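**Orkmont, March**

# Mollwood opens glassware lending store for schools and community groups

Mollwood, the laboratory supplies firm based in Orkmont, has opened a lending store for glass beakers, flasks and measuring cylinders. Schools, evening classes and community groups can borrow sets by the term without paying for the glass outright.

The store is in the old packing hall on Dreltatitz Road. It holds 281 sets at opening, each packed in a lidded crate with card dividers. A standard set has 14 pieces and comes with a printed list, which borrowers are asked to check when they collect and again when they return.

Mollwood began lending on a small scale last year, when 58 groups took part in a trial. Most of them wanted glassware for a few weeks at a time and had nowhere to keep it afterwards. Beakers were borrowed far more often than anything else, and the standard set was changed to include more of them.

The fee is charged per set and per term. Chips and scratches from normal use are covered. Broken pieces are charged at cost, up to a limit of two per set, after which the borrower pays the full replacement price. Groups borrowing for the first time pay a deposit, returned when the crate comes back.

All returned glass is washed, rinsed in purified water and dried on racks before it is checked under a lamp. Anything cracked is taken out of use. Worn pieces whose markings can no longer be read are sold off in the shop at the front of the building.

## What the sets contain 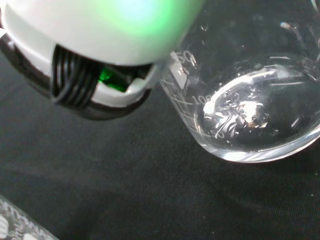 Beakers in the store are chosen for classes where several people share a bench and need to read a level quickly. The markings are printed in white on clear glass, with short lines beside the 50 and the 100, and the small white patch near the top gives room for a name or sample number. Pencil is best for the patch, as it comes off in the wash. The lines are meant as a guide to volume, and anyone who needs a close reading should use one of the measuring cylinders in the crate.

Delivery within Orkmont is free for orders of two sets or more. Groups further away can use the carrier Karamanlidis, which collects from the store each afternoon and supplies its own padded outer boxes. Crates should be kept upright and not stacked more than three high.

The store has room for a further 200 sets, to be added over the coming year. Heating equipment and chemicals are not lent.

Bookings for the summer term are open now. Forms can be picked up at the Dreltatitz Road counter or requested from the Mollwood lending desk.

**Notes for editors**

Mollwood supplies glass and plastic ware to schools and small workshops. The lending store is run from the same building as its shop. Visits by the press can be arranged through the lending desk in the mornings.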